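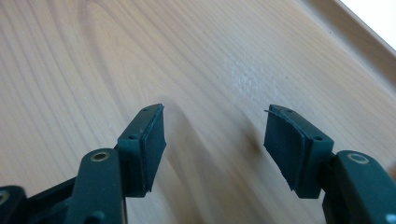

Flamine, the mail-order seller of waxes, oils and scrapers for indoor wood, will open a tabletop repair counter in March at its Levchenko Street shop. The counter is for ordinary damage on ordinary tables, the kind owners have been covering with a fruit bowl for years. A good candidate is a pale board with a strong grain, broad arcs at one end and straighter lines toward the other, and a whitish, cloudy scuff sitting where the eye goes first. Pale wood hides almost nothing, a fact most people learn shortly after buying it.

The new service is called Gotska. It costs 100 dollars for a single patch and covers cleaning, light sanding if the surface can take it, and a fresh coat of finish blended into the old one. Full tabletops are quoted in person, after someone at the counter has run a hand across the surface and made a small noise.

Flamine decided on the service after reading its own mail. Last year the company received 1658 messages asking for advice on damaged tabletops, and 1022 of them were about white or hazy marks. Many of the senders had already tried something. Mayonnaise came up often, followed by toothpaste, a hair dryer and a brother-in-law with a belt sander. The company has no quarrel with mayonnaise as a sandwich ingredient.

"A cloudy patch can be in the wax, in the finish or down in the wood, and those are three different jobs," the company said. "People tend to find out which one they have about halfway through the wrong one."

Customers are asked to bring the tabletop if it comes off its base, or a loose leaf or shelf if that is where the trouble is. Legs may stay home. Pieces too large for a car can be collected within the city for an added charge. Boards with a raised edge or lip are accepted, though blending a finish up to a corner takes longer and the quote will say so. Veneer is accepted on a case-by-case basis, and the case is sometimes sad.

Most single patches should be ready in four working days. The finish needs another week before anyone puts a hot pan on it, and Flamine would be grateful if the pan could wait longer than that. Repairs are not guaranteed to be invisible. On older boards the color around a scuff has often changed with age, and a new patch of finish may look a little fresher than its neighbors for the first few months.

For people who would sooner do the work at home, the shop will also stock Plokimis, a soft paste wax for light-colored softwoods. It goes on with a cotton cloth, sits for 20 minutes and comes off with a second cloth, which should be a clean one. The first batch is 500 tins. Plokimis is meant for dull or lightly scuffed surfaces and will do nothing for burns, deep scratches or regret.

The counter will be open from 9 a.m. to 5 p.m., with a break at noon during which the staff eat lunch at a table that badly needs refinishing. No appointment is needed for single patches. Photos sent ahead are welcome, preferably taken in daylight and with the fruit bowl moved.

Press samples of Plokimis are available on request from the Flamine shop. Samples of Gotska are not, but reporters with a damaged table may bring it in at the regular price.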